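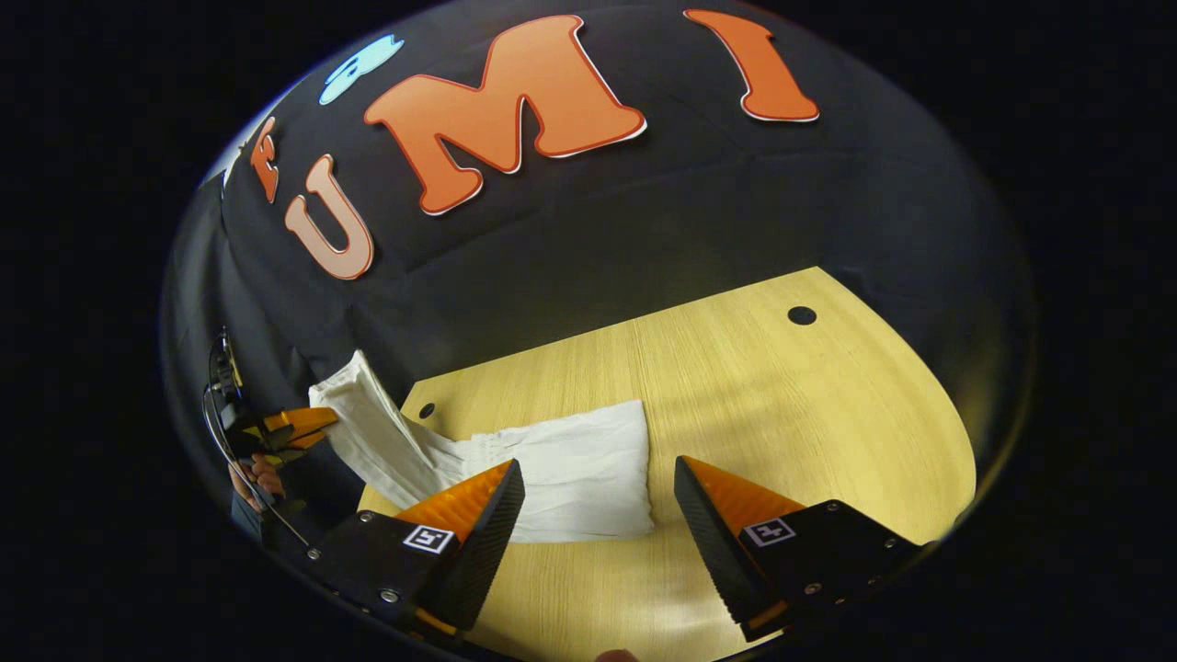 By Fotis Michailidis

2018-10-12

The public library in Hokerville stopped printing its monthly calendar in February. The last one was a folded sheet of yellow paper with the story hours, the tax help, the used book sale and the hours for the holiday weekend. You could pick it up by the door, or at the pharmacy, or at the Dalsgaard bakery, where a stack of them sat next to the register under a jar lid to keep them from sliding off. Now the calendar is on the website, and there is a card by the door with the address of the website on it.

I think this was a mistake, and I think it is the kind of mistake a lot of towns are making. I would like to lay out why.

The library's reason was money. Printing cost $3000 a year, counting the paper, the toner and the hours of the person who folded the sheets. That is a real amount for a small library. It would buy a good shelf of new books. When the director explained the change at the town meeting she was polite and clear, and most people in the room nodded. I nodded too. It was only over the spring and summer that I changed my mind.

What changed it was my neighbor Uta. She is in her eighties and has a telephone that makes calls. She used to keep the calendar on her refrigerator with a magnet, and she went to the library two times a week because the calendar told her there was something there to go to. There was a talk on pruning, a string trio from the high school, a man with slides of Portugal. She didn't care much about Portugal. She went because it was on the sheet for a certain afternoon and the afternoon was open.

After February she went less. I asked her about it in May and she said she figured there wasn't much going on. In fact there was as much going on as before. She had missed the whole spring lecture series, which was on local rivers, a subject she knows more about than the lecturer did.

The usual answer to a story like this is that somebody should show her how to use the website. I have heard this answer many times and I have given it myself. The library has a free class for it. The class was announced on the website.

But suppose she took the class and did well in it. She would still have to decide, on some particular day, to go to a computer and look. That is a different act from seeing a piece of paper while you are getting out the milk. A website waits for you to come to it with a question. Paper on a refrigerator answers before you have thought to ask. I use a computer every working day and I have no trouble with it at all, and I also missed the rivers lectures. I never once thought to look them up.

People who run things tend to believe that once information is available, the job is done. It is posted, it is searchable, anyone can get it. I worked for 2 years in the office of the water district, and we thought this way. When we changed the billing dates we put the new dates on our page and considered the public informed. Then the phones rang for a month. We were annoyed with the callers. I am a little ashamed of that now, as they had done nothing wrong. They had gone on living their lives without checking the water district's page, as any sensible person would.

There is the matter of cost again, and I don't want to wave it away. Paper costs money each month and a web page seems to cost almost nothing once it is built. But the cost has not disappeared. It has moved to the people on the other end. Each household now has to do a small piece of work that the library used to do once for everybody. One person folding sheets has been replaced by all of us remembering to look, and most of us don't remember.

The savings also turned out smaller than the plan. The website had to be redone to hold the calendar, and the company that does it charges $1000 a year to keep it running and make changes. That came out at the September meeting. So the library is ahead by the difference, and in return it has fewer people in its chairs. The staff told me the evening programs have been thin. They put it down to the weather and to television. I put it down to the yellow sheet.

Something else is lost that is harder to put in a budget. A printed calendar is read by people who did not want it. You are waiting at the bakery for your bread to be sliced and you read whatever is in front of you, and you learn that there is chess for children, although you don't have children and don't play chess. You mention it to your sister, who has both. Most of what I know about my town I learned this way, by standing near paper. I know when the church has its rummage sale and which band is at the grange. The bulletin board at Minine's hardware store has told me about a lost cat, a found cat, a used rototiller and a course in chair caning, and I took the course.

Online, I see what I went looking for, and next to it I see what a company thinks I might buy. I don't see the chair caning. I am told there are local groups that post such things, and I joined one. It has a great deal in it about fireworks and who is setting them off. The rummage sale is in there somewhere too, below the fireworks, and by the time I find it the sale is over.

I should be fair to the other side. There are people the website serves better. A nurse who works nights can check the library hours at three in the morning. A program that is canceled can be taken off the page the same day, and the yellow sheet could never do that. I once walked over in sleet for a talk that had been called off. People who can't see small print can make the letters on a screen larger. I would not want the website taken down. I want both, and I think both can be paid for.

A smaller sheet would do it. It doesn't need to be folded, and it doesn't need the clip art. One side of one page, black ink, with the dates down the left. It doesn't need to go to every counter in town, either. The pharmacy, the bakery, the hardware store, the clinic and the library door would reach nearly everybody who leaves the house. For those who don't leave the house, the people who deliver meals already knock on their doors at noon and could hand one over with the soup.

If even that is too much, the local paper might run the list, as it did when I was a boy. It gave the library a column on the second page for free. The paper is thinner now and has its own troubles, but I called and asked, and the editor said the library had never brought it up. She said she would have to think about the space. I took that as better than no.

The library board meets again next month, and the calendar is not on the agenda. Anyone may speak for 2 minutes during public comment at the start. I plan to, and I have asked Uta to come along and talk about the rivers lectures. The date and time of the meeting are on the website. I have also written them on an index card and pinned it up at Minine's, to the left of the rototiller.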